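Every December the equipment request comes around, and every December we price the arm and forget the hand. The Nirow quote had four lines. The fingers were on the last one, in smaller type, and cost more than my car. I would budget for the months in simulation first, where a dropped bottle costs nothing and the shelf never needs repainting.

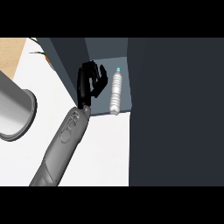

Zübeyde Erdem wrote back that simulation isn't free either, and that her group at Tuncer spent over 700 hours tuning friction before anyone dared order a real gripper. Fair enough. Put the hours in the budget, then, on the first line, in large type.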